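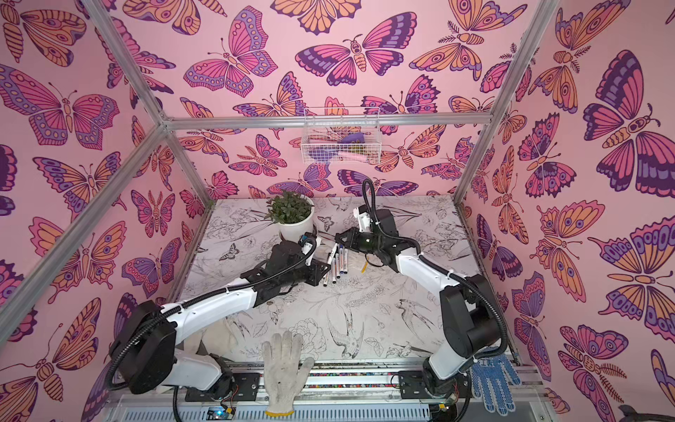 The marker station in its butterfly phase. Both arms are on the job.

Butterflies, birds and 93 tries at the markers

February 17, 2025
By Nora Galanis, Hurholm workshop

Yes, we changed the wallpaper again. Station 4 now has pink walls full of butterflies and moths, and a table mat with birds and branches all over it. Visitors ask whether it's a nursery. It's a place where two arms learn to handle markers, and so far the butterflies are better at holding still than we are.

The idea behind the decorating is simple enough. A model that has only ever seen markers on a plain table tends to get nervous around patterns, and people's homes are full of patterns. So the Kistunura set gets a new backdrop every few weeks, plus a houseplant to work around.

We have 93 good examples on the butterfly setup. The target for the whole marker task is 1000, which sounded very reasonable when we picked it in September. Each one is a person steering both arms through the job from start to finish, then scattering the markers and doing it again. If you fumble and recover, keep it - the recoveries are worth having. If you fumble and swear, keep that too, there's no audio.

Two requests for anyone signing up for a shift. Move the markers somewhere new between tries, even when your hands have found a favorite spot. And please stop straightening the mat. It's meant to drift a little.

Sign-up sheet is by the door, and the early slots are wide open, as ever.

Recent items
Why we throw out the perfect runs
Folding towels, part 4
Wallpaper suggestions: the shortlist
New shift times at Hurholm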